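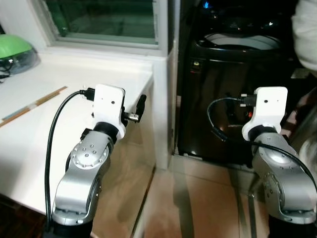
**Dromden open day – laundry demo**

**tidewrack** · 4:10 pm
Went to the Dromden open day in March and said I'd write it up. There were 26 of us booked on the afternoon slot. They run the laundry demo in an ordinary flat with a tiled floor, a big glossy black washer and a round white basket on a stand. Two arms, silver links, white fittings on the ends.

The task was basket to machine. They gave us a sheet saying the arms had done 400 loads since Christmas. I watched two goes. The first was fine. On the second it dropped a sock behind the basket and carried on without it.

**pellow_m** · 4:32 pm
Was that the Medeiros software or their own? I saw the Medeiros one at Hutine last year and it was painfully slow.

**tidewrack** · 4:41 pm
Medeiros for the planning, their own for the grip. I timed the first go at nearly nine minutes for a full basket.

**greasenipple** · 5:05 pm
Nine minutes to put washing in a machine. I can do it in one with a cup of tea in the other hand.

**pellow_m** · 5:12 pm
Not everyone can. My dad can't bend to a basket any more and he wouldn't care if it took an hour.

**greasenipple** · 5:20 pm
Fair enough, but he'd care about the price. Did they give one?

**tidewrack** · 5:26 pm
Only for the grippers – 900 a pair from Vukell. They wouldn't be drawn on the arms. I've put in the handout page with the basket on it, the red thing on top and the whites piled up behind.

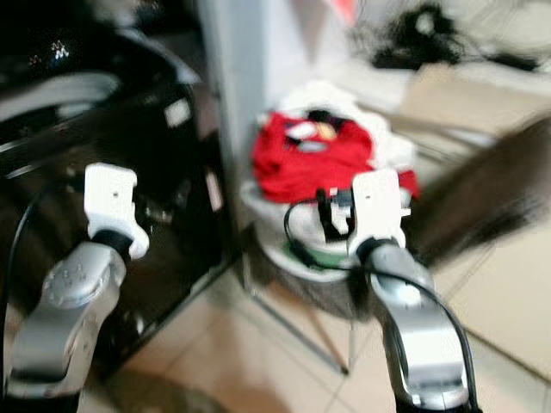

*Dromden Open Day Handout, issue 4, p. 67*

**oddbins77** · 6:02 pm
Page 67? How long was this handout?

**tidewrack** · 6:09 pm
The numbering carries on from the earlier issues. Ours was twelve pages, mostly wiring.

**oddbins77** · 6:15 pm
On the wiring, I don't like those black cables looping about outside the arms. One sleeve caught in that and you've pulled a plug out. We had the same thing at work and ended up clipping everything down.

**pellow_m** · 6:30 pm
Disagree. If you clip them tight they fatigue at the joint. A bit of slack is right for something that turns that much.

**oddbins77** · 6:38 pm
A bit, yes. Those are big loops.

**tidewrack** · 6:44 pm
Someone asked about that. The answer was that the cables are left long while they're still swapping parts on the ends.

**greasenipple** · 7:15 pm
Did it sort the red from the whites?

**tidewrack** · 7:21 pm
No, sorting wasn't part of the demo. They said maybe at the autumn one. Booking is through the Dromden site, and the morning slot was already filling up when I looked.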